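Mustis Users' Forum > Arms and Grippers > Maintenance
Thread: Fingertip height and wrist camera on the table cell

Nhi_Bach
29/04/2023
I should be grateful for advice on the Mustis arm in our table cell at Breveck. We fitted new Surnard fingers, and the arm now closes 6 mm too high on anything standing on the board. The height offset in the Helmy controller has been left at its old value. My proposal is to correct it there and to leave the wrist camera mount alone.
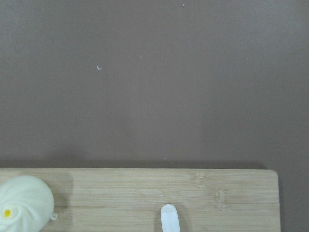
Wrist camera, over the bamboo board.

Kestrel_614
The offset should not be altered first. Please check that the fingers are fully seated in the mount. A finger that is not pushed home will give the same error, and it will return after every change.

Y.Chraibi
I must disagree in part with the previous reply. Poor seating usually shows as a sideways error as well, and none has been reported. I would ask the original poster to bring the finger beside the edge of the board and compare the two there.

Nhi_Bach
Both replies are noted. The comparison has been made at the right-hand end of the board, and the fixing screws were tightened to the figure on the Surnard sheet beforehand. 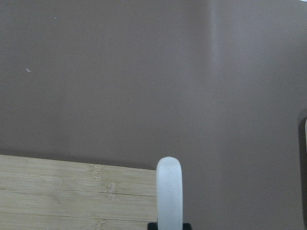
Finger beside the right edge of the board.

Kestrel_614
Thank you. One view from the wrist does not settle the height, and I maintain that the fingers should be removed and refitted. The work takes 11 minutes.

Y.Chraibi
Refitting will do no harm, but the table itself should also be considered. Ours was set level in August and had moved by 2 mm before the next service. Could we see the full layout as it is used?

Nhi_Bach
The layout is given below. The board, the tray and the bowls stay in these positions for every run.

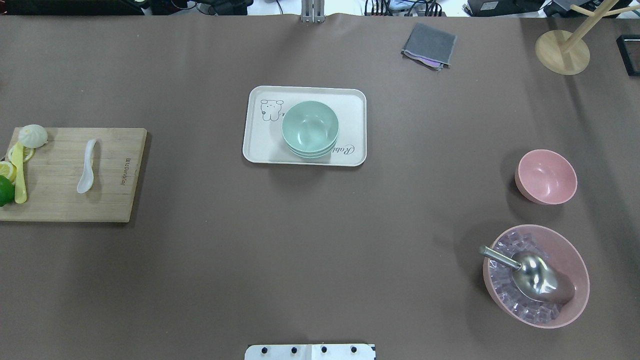
I shall refit the fingers first, as Kestrel_614 advises, and then measure the table at each corner. The offset will be changed only if the error remains. Youssra, please state whether you measured with the arm parked or powered down.

Y.Chraibi
Parked, with the brakes on. I would still record the old offset before touching anything.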